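Noltlow Backyard Simulation Kit: progress report for the second quarter of the review

Prepared by Anderson Damasceno for the Portela equipment fund

Dear all,

Thank you again for your patience while we got the Noltlow license sorted out. It took longer than I'd promised, and I know a few of you were wondering whether the money had gone to sleep! We've been working in the kit every day since early March, and I'm happy to say there is plenty to tell you.

What we have been doing

You'll remember that the kit is a simulated yard for trying out two-armed garden and household robots before anybody spends real money on hardware. We have logged 1448 practice runs so far, most of them pick-and-place work along the stepping-stone path. Small bottles are our bread and butter, and the left arm has become the stronger of the two at holding one at an angle over the stones. The right arm still has trouble working in under big drooping leaves, and I'd like to give that another month. 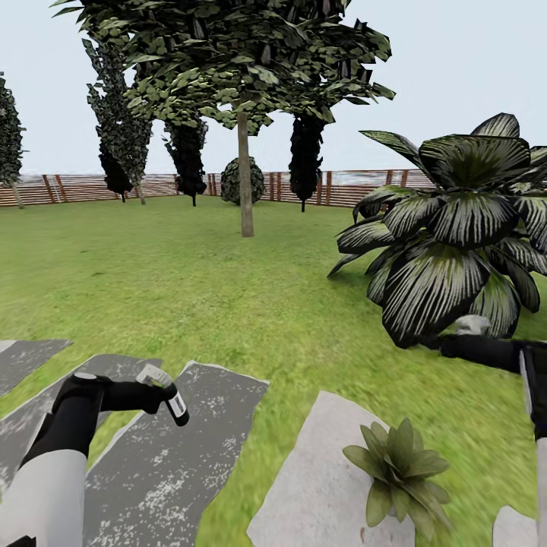 How the scenery holds up

I was a little doubtful about paying extra for the full yard, but it has won me over. There's a lawn, a long path, a patio with a grill and wicker chairs, a playhouse with a slide, and a house you can see into. All of that matters when a robot has to tell a small object from a busy background. The roof surprised me most. We hadn't planned on using it, and then the team at Clundis asked whether we could look at reach and grip from up there, so we spent a happy afternoon on the shingles and found the surface detail good enough for their purposes. 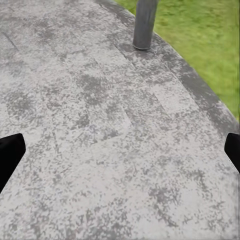 Open gripper over the roof shingles, with the vent pipe beyond.

Object placement has been the steadier part of the work. We budgeted for 400 upright-placement trials and have finished all of them, using the bottles and small plants from the kit's own library. Of the last 100, the object stayed standing in 85, and I'm very pleased with that — we began the spring well below half. The misses come mostly at the borders between stone and grass, where the edges are uneven, and we've written to Noltlow asking for finer control over how the slabs are laid.

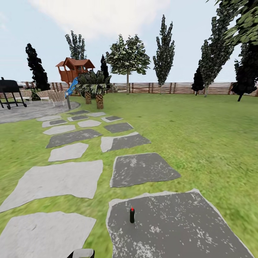 Red-capped bottle upright on a dark slab at the near end of the path.

What still needs attention

The textures close to the viewpoint come out smeary, especially the grass, and support has been kind but slow about it. The Amaser add-on for recording both arms together works well once it's running, though the setup guide skips two steps and cost us most of a morning. I've written up our own version and will gladly share it with anyone who wants it. Our next block of work moves toward the house, with potted plants on the stones near the patio and both arms taking part.

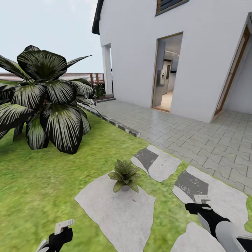 Will the fund need to pay for a second license next quarter?

One license is enough for now, as we share a single workstation and take turns in the mornings and afternoons. If Clundis joins us for the house work, I'll send a separate request with the price from Noltlow attached.

With thanks and warm wishes,
Anderson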